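Walking the Sketov Road: Frequently Asked Questions
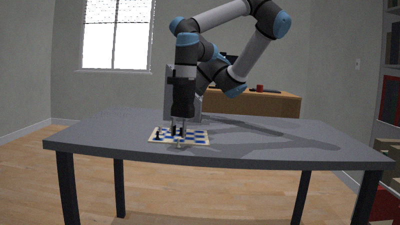

Reading time: 2 min

March 2023

How long is the route?
Nine stages, starting at the Romaniuk ferry landing and ending at the old customs house in Sketov. Stage 6 is the longest and has no shops.

Do I need to book?
Yes. Groups are limited to six walkers plus a guide. Eleni Krasniqi leads the spring departures and Danica Petek leads those in October.

How fit do I need to be?
You should be able to walk for a full day on uneven ground with a light pack. The highest point is 676 meters, at the pass between stages 4 and 5. No climbing equipment is used.

Where do we sleep?
In guesthouses on most nights. Rooms are shared by two. Single rooms are available in Sketov only and must be requested when booking.

Is luggage carried?
One bag per person is moved by van between guesthouses. Bags must be closed, labeled and at the front door before breakfast. The van does not serve the end of stage 5, so pack a change of clothes for that night.

What is the deposit?
200 euros, paid at booking. It can be moved once to a later departure. It is not refunded if you cancel.

Can I join partway?
Walkers may join at stage 1 or stage 4. Both starting points have a bus stop. The price for joining at stage 4 is listed on the booking form.

What about heat?
The guide may start a stage early or shorten it. Stages 7 and 8 have little shade. Carry two liters of water on both.

Are dogs allowed?
No. Two of the guesthouses do not accept them.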